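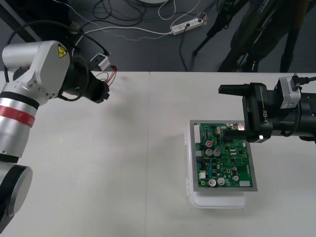

Best surface for a 2,000 piece puzzle? Table vs. board vs. mat
General Puzzle Talk > Storage and Surfaces

edgesfirst
I've done 1,000 piece puzzles on the dining table for years and just rolled them up in a felt mat when we needed to eat. I got a 2,000 piece Gerkano harbor scene for my birthday and it won't fit on the mat. It barely fits on the table. I have a spare room with space for something permanent, so I'm trying to decide what to put in there.

What I've looked at so far:
- the Tedberg puzzle table with drawers, $1,079 before shipping
- a sheet of something from the lumber yard on sawhorses
- two plain tables pushed together

I do puzzles mostly in the evening under a ceiling light, if that matters. I'm leaning toward the Tedberg but that is a lot of money for a table. Does anyone own one?

grayskypile
I own one. I've had it since August. The drawers are good, the felt top is good, the height is wrong for me. I'm 5'4" and after an hour my shoulders hurt. They do sell shorter legs but only as a separate order and mine took forever to come. If you can try one in person first, do that.

I would not pay full price again. I would wait for a sale.

Jabari Mutiso
I'd skip felt altogether for anything over 1,000 pieces. You can't slide a finished section across felt without it buckling. On a hard smooth top you can build a chunk off to the side and push it into place with two rulers. The bigger the puzzle, the more of those chunks you end up with.

My setup is a flat white top in the spare bedroom. Cost me next to nothing compared to a puzzle table. If you want to do the same, go in this order:

1. Measure the finished size on the box and add a hand's width on every side. More if you sort on the same surface.

2. Set the top at the height you'd want for a desk. If you stand while you work, go up to counter height.

3. Check it with a level both ways. Pieces won't roll off but a lamp on a clamp will creep over time.
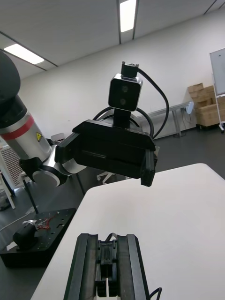
4. Wipe it down and let it dry before you put out a single piece. Cardboard soaks up anything.

5. Keep the sorting trays off the main surface. I use cookie sheets on a shelf.

edgesfirst
That's helpful. Is white a problem? I read somewhere that you want a dark surface so the pieces stand out.

Jabari Mutiso
Depends on the puzzle. White is bad for snow and clouds. It's fine for the rest. I had more trouble with a dark brown table, where I lost every tree piece in the box.

cornerpocket
I disagree on white. Glare is the issue, not contrast. With a ceiling light you get a bright patch right where you're working and the glossy pieces blow out. I tried it for one puzzle and went back to gray felt. Matte gray or dull green is what you want. There's a reason card tables are green.

And I've never had a section buckle on felt. Put a sheet of card under it before you move it.

grayskypile
Card tables are green because of pool tables. It has nothing to do with puzzles.

cornerpocket
OK, but it's still easier on the eyes.

Jabari Mutiso
Glare is a light problem. Move the light. I have a lamp on each side, both lower than my eye level, and the ceiling light stays off. A matte top helps too, and white tops come in matte.

The card trick works but then you have to get the card back out from under the section. On felt it drags. On a slick top I don't need the card at all. 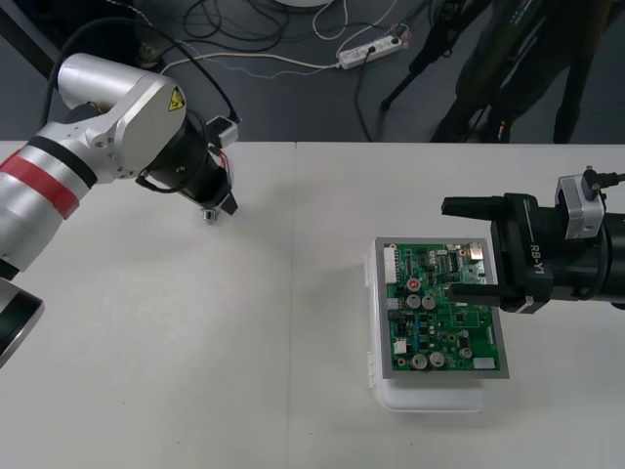
mrs_tabbedpiece
I've used both and I think it comes down to how you work. I build the edge first and fill in from one corner, so I hardly ever move a section. Felt suits me fine. My sister makes little islands all over and then has to shift them, and she can't stand felt. edgesfirst, going by your name, you may be more like me.

One thing nobody has brought up is cats. We have a Mosoti cover, the kind that comes in panels and sits on a raised lip. Without that lip the cover rests right on the puzzle and a cat walking over it will pop the pieces up. A plain tabletop has no lip. You can tack on some trim, but then you've lost the edge you'd slide things over.

edgesfirst
No cats, one dog, too short to reach. I do make islands, in spite of the name.

I think I'm talked out of the Tedberg. My question now is whether to get one big top or two smaller ones. The hallway to that room has a turn in it and I'm not sure a big sheet would make it.

cornerpocket
One big top. You will feel a seam every time you cross it and there will always be a piece that rocks on it. I know we don't agree on much in this thread but please don't put a 2,000 piece puzzle across a gap.

grayskypile
Cut the big sheet, carry it in, and you've got two tops anyway. Or take the window out. People have done it for less.

Jabari Mutiso
I went with two and I don't notice it.

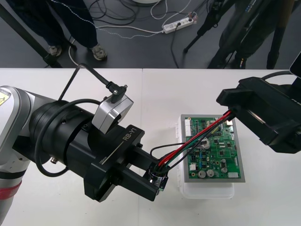
The trick with two tops is to get them level with each other before you fasten anything. Clamp a straight board across both, shim the legs until there's no light under it, then screw mending plates on from below. A left and a right section of white tabletop put together well will have only a faint line running up near the middle. Run a fingernail across yours when it's done. If the nail catches, loosen the plates and shim again. I spent 15 minutes on that part and haven't touched it since.

If it still bothers you, lay a sheet of poster board over the join. It's thin enough that nothing rocks at the edges.

cornerpocket
It'll open up in winter when the heat comes on. Wood moves.

Jabari Mutiso
Mine's been through two winters.

mrs_tabbedpiece
Two tops also come apart if you ever want the room back for guests. I'd count that in its favor.

edgesfirst
That settles it for me, two tops. There's a Cosora outlet near my work that sells plain ones without legs, and I already have the sawhorses. I'll get matte if they have it and put lamps on the sides.

Does anyone have a good way to carry a half-done edge from the dining table into the other room? I started it last night before I read any of this.

grayskypile
Cookie sheets. Slide it on a few inches at a time.

cornerpocket
Felt mat, rolled loose.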